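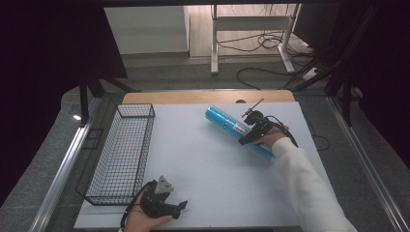
How long can I keep an unopened can of seltzer in a garage that gets hot in summer?
Move it inside once the garage stays above 90 during the day. The drink is still safe, but the can lining and the seam are under more pressure than they need to be.

wisach_gary
Disagree on the seam. I kept 8 cases of Herneck lime in a detached garage from May to September and had no leaks. Flavor was flat on the last case, though.

tallboy307
Flat how? A sealed can doesn't lose gas at any rate you would taste over one summer. Did you chill it fully before opening? Warm seltzer foams, dumps its gas and then tastes flat.

wisach_gary
Two hours in the fridge.

tallboy307
Too short for a can that started at garage temperature. Give it overnight.

coldchain_468
Both of you are skipping the flavoring. Citrus oils break down with heat, and people read that as flat. Plain Skunona from the same shelf tasted normal to me in October — the grapefruit did not.

wisach_gary
Possible. I never tried the plain.

mudroom
What about freezing? Mine drops to 15 in January.

coldchain_468
Worse than heat. Water expands, the ends bulge, and the score line on the lid can give. Bring them in before the first hard freeze and throw out any with a domed end.

tallboy307
Agree on that one.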